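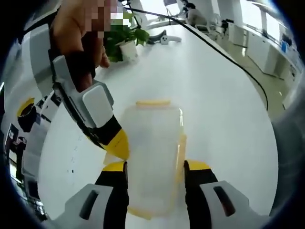
플라스틱 밀폐용기는 뚜껑과 몸통을 따로 관리해야 오래 씁니다. 몸통은 몇 년이 지나도 멀쩡한데 뚜껑이 먼저 뻑뻑해지거나 냄새가 배는 경우가 많습니다. 이 글에서는 반투명한 몸통에 노란 뚜껑이 달린 용기처럼 사무실이나 집에서 흔히 쓰는 중간 크기 용기를 기준으로 세척, 건조, 분류, 보관 순서를 정리합니다. 유리 용기나 스테인리스 용기는 다루지 않습니다.

## 준비물

- 주방용 중성세제
- 부드러운 스펀지 1개
- 틈새용 솔 (못 쓰는 칫솔도 됩니다)
- 베이킹소다
- 마른 면 행주 2장
- 유성펜과 종이테이프
- 넓은 테이블 또는 조리대

작업할 면은 미리 닦아 둡니다. 용기를 뒤집어 놓을 자리와 뚜껑을 세워 둘 자리가 같이 나와야 하므로, 좁은 싱크대 옆보다는 식탁 쪽이 편합니다.

## 1단계: 전부 꺼내서 짝 맞추기

선반과 냉장고에 있는 용기를 모두 꺼냅니다. 내용물이 든 것은 일단 두고 빈 것부터 시작합니다. 몸통마다 뚜껑을 얹어 보고 네 귀퉁이를 차례로 눌러 봅니다. 한쪽을 눌렀을 때 반대쪽이 들리면 뚜껑이 휜 것입니다.

짝이 없는 뚜껑은 따로 모읍니다. 버리는 것은 마지막 단계에서 합니다. 식기건조대 뒤나 도시락 가방 안에서 몸통이 나오는 일이 꽤 있습니다.

저는 Stilholm 용기와 Hino 용기를 섞어 쓰는데, 둘은 크기가 비슷해 보여도 뚜껑이 호환되지 않습니다. Stilholm 쪽이 모서리가 더 둥급니다. 겉으로 구분이 어려우면 바닥의 숫자를 봅니다. 제 것은 102와 113이고, 같은 숫자끼리만 맞습니다.

## 2단계: 기름기 먼저 빼기

기름 묻은 용기를 바로 스펀지로 문지르면 기름이 스펀지로 옮겨 가고, 다음 용기까지 미끈거립니다. 순서는 이렇습니다.

1. 종이타월로 안쪽을 한 번 닦아 낸다.
2. 미지근한 물 300ml에 세제를 한 번 짜 넣는다.
3. 뚜껑을 닫고 열 번쯤 흔든 다음 물을 버린다.
4. 스펀지로 안쪽, 바깥쪽, 바닥 순으로 닦는다.
5. 흐르는 물에 헹군다.

철 수세미나 스펀지의 거친 면은 쓰지 않습니다. 잔흠집이 생기면 김칫국물 색이 그 자리에 박힙니다.

## 3단계: 뚜껑 홈 닦기

뚜껑 안쪽 홈은 솔로 닦습니다. 고무 패킹이 분리되는 제품이면 이쑤시개 대신 숟가락 손잡이 끝으로 들어 올려 뺍니다. 패킹이 없는 일체형 뚜껑은 홈을 따라 한 바퀴 문지르고, 모서리 부분만 한 번 더 문지릅니다.

냄새가 남아 있으면 베이킹소다 한 큰술을 물에 개어 홈에 바르고 30분 둡니다. 그래도 남으면 하룻밤 둡니다. 같은 사무실의 Mogens Þorgeirsson은 쌀뜨물에 담가 두는 방법을 쓰는데, 마늘 냄새에는 그쪽이 낫다고 합니다. 저는 차이를 잘 모르겠습니다.
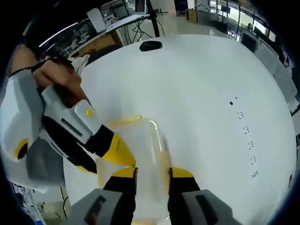
**뚜껑을 닫은 채로 보관해도 되나요?**

완전히 마른 상태라면 괜찮지만, 며칠 이상 안 쓸 용기는 뚜껑을 얹어만 두거나 따로 두는 편이 좋습니다. 물기가 조금이라도 남은 채로 닫으면 다시 열었을 때 냄새가 납니다.

## 4단계: 말리기

몸통은 행주 위에 엎어 놓되 한쪽 밑에 젓가락을 받쳐 공기가 통하게 합니다. 뚜껑은 눕히지 말고 벽이나 접시꽂이에 기대어 세웁니다. 홈에 고인 물은 눕혀 두면 다음 날까지 그대로 있습니다.

급할 때는 마른 행주로 닦고 4시간 정도 더 둡니다. 햇볕이 바로 드는 창가는 피합니다. 색이 있는 뚜껑은 바래고 얇은 뚜껑은 휩니다.

식기세척기를 쓴다면 제품 표시를 먼저 확인하고, 사용 가능한 제품도 위 칸에 넣습니다.

## 5단계: 라벨과 보관

종이테이프를 몸통 옆면에 붙이고 용도를 적습니다. 뚜껑에 적으면 뚜껑이 바뀌었을 때 헷갈립니다. 제가 쓰는 구분은 다음과 같습니다.

| 라벨 | 용도 | 자리 |
|---|---|---|
| 반찬 | 김치 외 반찬 | 냉장고 가운데 칸 |
| 김치 | 김치 전용 | 냉장고 아래 칸 |
| 마른 것 | 견과, 과자, 티백 | 찬장 |
| 잡동사니 | 클립, 건전지, 케이블 타이 | 책상 서랍 |

김치에 쓴 용기는 다른 용도로 돌리지 않습니다. 잡동사니용으로 내려간 용기도 다시 음식용으로 올리지 않습니다.

모양이 같은 몸통끼리 포개고, 뚜껑은 책처럼 세워 바구니에 넣습니다. 저는 Skillerlow 철제 바구니를 쓰는데 폭이 좁아서 큰 뚜껑은 비스듬히 들어갑니다. 포갠 몸통이 잘 안 빠지면 사이에 종이타월을 한 장씩 끼웁니다.

## 버릴 것 고르기

- 바닥이나 모서리에 금이 간 것
- 안쪽 표면이 끈적하고 씻어도 그대로인 것
- 뚜껑이 휘어 한쪽이 계속 뜨는 것
- 한 달이 지나도 짝이 나오지 않은 뚜껑

분리배출할 때는 종이테이프를 떼고, 패킹도 빼서 따로 버립니다. 뚜껑과 몸통의 재질 표시가 다를 수 있으니 둘 다 확인합니다.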